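## 5. Wiping down printed surfaces

The Drireo range claims its prints are "wipe-proof". Treat that with some doubt. Inks vary, and pale colours show marks sooner than the sales leaflet suggests.

1. Clear the surface.
2. Mix 5 ml of plain washing-up liquid into 266 ml of cool water.
3. Test a corner first, whatever the label says.
4. Wipe with a soft cloth, then dry at once.

**Caution:** Do not use the Grirnirus spray sold alongside. It is said to be good for 3,000 wipes, but we have seen no proof of this.

**Note:** Melamine sponges are often called gentle. They are a fine abrasive and will dull a gloss print.

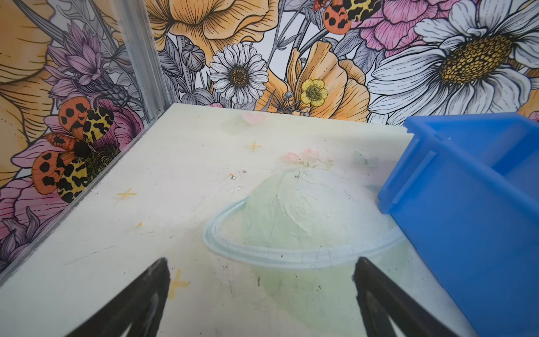
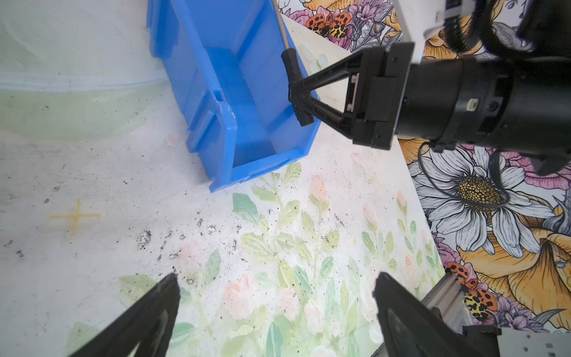 5. Leave for 125 minutes before putting anything heavy back. Plultholm says ten will do, which seems hopeful in a damp room.

If a stain stays after two tries, stop. A third rarely helps and may lift the ink.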